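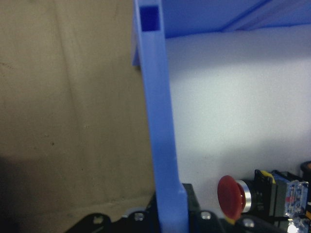
Datensätze / Gastronomie / Hotelküche

Plosuvus: Mise-en-place-Listen aus dem Bankett

Stand: 2. Mai 2021

Hallo und schön, dass du reinschaust! Ich bin gelernter Koch, habe lange im Bankett gearbeitet und in dieser Zeit so ziemlich jeden Produktionszettel aufgehoben, der nicht in der Suppe gelandet ist. Daraus ist Plosuvus geworden, eine Sammlung von Mise-en-place-Listen, abgetippt, vereinheitlicht und als CSV abgelegt. Wer Mengen für größere Veranstaltungen kalkuliert, Küchensoftware baut oder einfach wissen will, wie viel Schalotten so ein Galadinner frisst, kann hoffentlich was damit anfangen.

Was drin ist

1755 Zeilen, jede Zeile ein Posten auf einer Liste. Die Posten gehören zu 60 Menüs, und die wiederum stammen aus zwei Häusern, dem Hotel Baird und dem Letgate (dort war ich zuletzt Chef Tournant, also überall und nirgends). Kleine Veranstaltungen habe ich weggelassen, unter 50 Gedecken wird bei uns anders gerechnet und das hätte mir die Mengen verzogen.

Die Dateien

posten.csv enthält die eigentlichen Listen
menues.csv hat pro Menü eine Zeile mit Haus, Anlass, Gedecken und Gängen
einheiten.csv übersetzt Küchendeutsch in Gramm und Milliliter
allergene.csv ist noch dünn, siehe unten

Die Spalten in posten.csv

menue_id: verweist auf menues.csv
station: Saucier, Entremetier, Gardemanger oder Patisserie. Der Poissonnier steht mit beim Saucier, weil der bei uns beides gemacht hat.
artikel: Rohware, immer im Singular (Schalotte, Kalbsknochen, Crème double)
menge: Zahl mit Punkt als Dezimaltrennzeichen, nicht Komma! Ich bin selbst zweimal drüber gestolpert.
einheit: kg, l, Stück, Bund oder GN
schnitt: Brunoise, Julienne, Paysanne und so weiter, leer bei allem, was ganz bleibt
vorlauf: Tage vor dem Service, 0 heißt am selben Tag
notiz: was auf dem Zettel am Rand stand, soweit ich es lesen konnte

Zu den Einheiten muss ich was sagen. GN meint einen Gastronormbehälter 1/1, aber die Tiefe stand fast nie dabei. In einheiten.csv habe ich die Tiefe von 65 mm angesetzt, und wenn du es besser weißt, ändere es dort, dann stimmt der Rest automatisch. "Bund" ist noch schlimmer. Ein Bund Kerbel vom Großmarkt und ein Bund Kerbel aus dem Kräutergarten vom Letgate haben außer dem Namen wenig gemeinsam.

Wie das entstanden ist

Abgetippt habe ich alles selbst, meistens abends, mit viel Kaffee. Danach lief mein kleines Skript Plolitix drüber (liegt im Ordner tools), das Schreibweisen zusammenführt: Karotte, Möhre, Rübli, gelbe Rübe, alles wird Karotte. Bei "Sellerie" fragt es nach, ob Knolle oder Stange, und wo ich keine Antwort hatte, steht jetzt "Sellerie unklar". Bitte nicht wundern.

Die Mengen sind Planmengen. Was am Ende wirklich verkocht wurde, stand selten auf dem Zettel, und Verluste beim Parieren sind nur dabei, wenn der Posten selbst sie eingerechnet hat. Beim Fleisch merkt man das ziemlich deutlich, beim Rinderfilet würde ich ohne eigenen Zuschlag nichts bestellen.

Bekannte Macken

Die Patisserie aus dem Baird fehlt bei einigen Menüs komplett, die hatten ihr eigenes Buch und das haben sie auch gut bewacht. Fonds und Jus tauchen manchmal doppelt auf, einmal als fertige Menge und einmal als Knochen und Röstgemüse. In der Spalte notiz gibt es Abkürzungen, die ich selbst nicht mehr entziffern kann ("2x d. S. n. W." – wer eine Idee hat, bitte melden!). Und allergene.csv ist nur für Vorspeisen und Suppen gefüllt. Für eine echte Kennzeichnung taugt die Datei nicht, also bitte keine Speisekarte damit beschriften.

Personennamen und Gästedaten habe ich rausgenommen, Einkaufspreise auch. Die Preise waren eh schon veraltet, als ich sie aufgeschrieben habe.

Benutzen

Nimm die Daten, bau was draus, auch kommerziell, nur nenn bitte Plosuvus als Quelle. Die Dateien sind UTF-8 mit Semikolon als Trenner. In manchen Tabellenprogrammen musst du das beim Import von Hand einstellen, sonst wird aus der Crème brûlée Buchstabensalat.

Fehler gefunden? Schreib mir ein Issue mit der menue_id und der Zeile, dann hole ich den Originalzettel aus dem Ordner und schaue nach. Die nächste Version plane ich für September, dann mit den Frühstücksbuffets vom Letgate. Die Zettel dafür liegen schon sortiert hier, nur das Rührei muss ich noch in eine vernünftige Einheit bringen.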